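Shop > TV & Film > Box Sets > Fantasy

Hillari: The Complete Series (Rirex, 7 discs)

Rirex calls this the definitive edition. We have our doubts, and we're the ones selling it. The box holds every episode of the fantasy serial, four commentary tracks and a 125-page episode guide by Isamu Onishi.

The guide is the best thing in it. Onishi admits the second season drags and that the Figueiredo siege was padded out to fill an extra hour. The commentaries are mostly actors trying to remember which castle they were in.

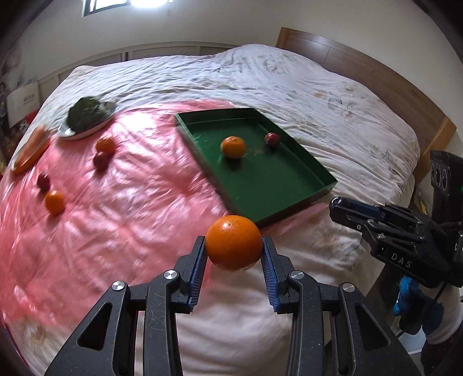
An orange over the bed.

Rirex also makes a lot of the "restored" picture. We put the new discs next to the old Roto release and had trouble telling them apart in daylight scenes. Night scenes are a little cleaner. If you own the Roto set, that may not be worth the price.

As for the lost finale, it's two minutes of people walking to a boat. The witch's bargain is still left hanging, whatever the sticker on the box says.
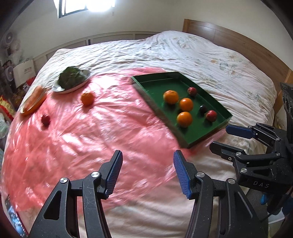

Eleni Delić writes that we're being too hard on it: the boat walk settles who gets the crown, if you remember the oath from the pilot, and she would pay for those two minutes alone. We watched the pilot again and still don't see it.

Subtitles in English only. Discs can't be returned once opened.

Share 4 | Comments 2

Box Sets | New In | Used | Help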